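Floltville workshop opens robot teaching sessions

A workshop in Floltville has begun running evening sessions in which people teach robot arms everyday jobs by remote control. The scheme, called Cotia, started in July and has 23 people signed up.
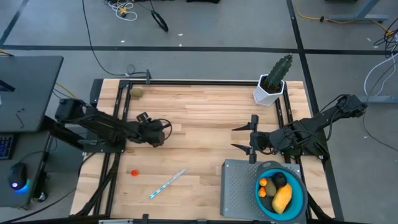 Each person works through a task again and again while the movements are recorded. Cotia has collected around 320 recordings so far — mostly sorting and putting things away — and will share them with its partner workshop in Machala.

Beginners get two practice runs before recording starts. Slow, steady movements are preferred, and failed attempts are kept but marked as such.

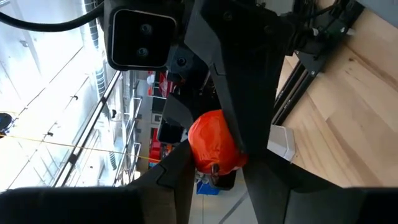

A gripper holds a soft orange item beside the worktable.

Sessions start at 6.30pm and places are free.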